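Wiltgate Allotment Association – July meeting notes

Typed up by me, Hazel Pettigrew, as Tavion had his hands full with the tea urn. Shout if I've got anything wrong!
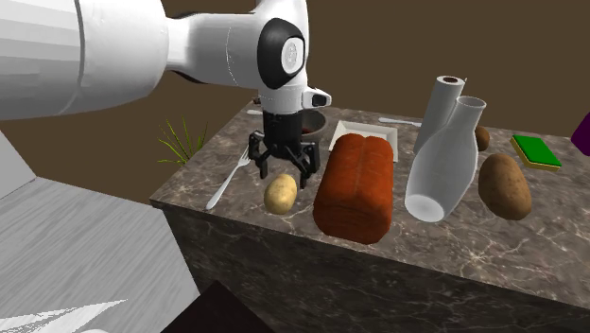 We started at 7.15 in the back room of the Trivik, a bit late as the key was being awkward again. There were apologies from Raghavendra Alva, who sent his water notes on with Alaric. I've put those in further down, in the bit where we got to them.

Last month's minutes

Agreed, with one change. I had written that Thaddeus was giving up his half plot, and he is very much not giving up his half plot. Sorry, Thaddeus. He is giving up the strip beside it, the one with the old gooseberries, and anyone on the waiting list can have it from September.

Blight

This took up most of the evening. Thaddeus has found it on his maincrops at the bottom end and thinks it's on the two plots next door as well – brown patches on the leaves, white fuzz underneath when it's damp. He has cut all his tops off at ground level and is leaving the tubers in for a couple of weeks before he lifts them. Alaric wanted to know if that was a bit drastic when the plants were still half green. Thaddeus said he waited in a wet summer once and ended up with a sack of slime, and he wasn't doing that again.

We agreed that everybody checks their potatoes and tomatoes this week, and please don't put the bad tops in the shared compost bays. Bag them and take them home or to the tip. I'll pin a note on the shed door.

Tavion then asked which varieties people would bother with next year and we went round the table, which was lovely but took ages. I'm sticking with my earlies (out of the ground before the trouble starts, and I like them with mint and far too much butter).

Water

Raghavendra's notes say the top tank is losing water overnight and he suspects the ball valve. A new one is £20 and he is happy to fit it himself. Agreed without any fuss. He also asks people not to leave hoses running into the tank while they go off and weed. I have done this, I'm owning up to it here.

Alaric asked again about a second tank near the Nakamura plot, and yes, he did admit that it's his own plot. The price he's been given is £700 including the stand and the pipe. We have £61 in the small works pot after the valve, so it's not happening this year, but he is going to look for a second-hand one and come back to us.

Seed order

Tavion is putting the joint order in with Billa again. We need to spend £100 to get the free delivery, and last year we only just scraped over because I panicked and bought more leeks. List on the shed door, names in capitals please, he couldn't read half of them last time. Seed potatoes are going on a separate sheet.

Produce table

Going well! The beans and courgettes go quickly, the marrows don't. Thaddeus would like people to stop leaving marrows on his plot when they can't shift them.

Anything else

The bottom gate is sticking and Alaric will plane a bit off it. Somebody has left a good pair of secateurs in the shed, red handles, and I've put them on the shelf above the twine. Tavion asked if we could start at seven sharp next time and we all said yes.

Finished at 8.50. Next meeting is in September, same room, and it's my turn to bring the biscuits.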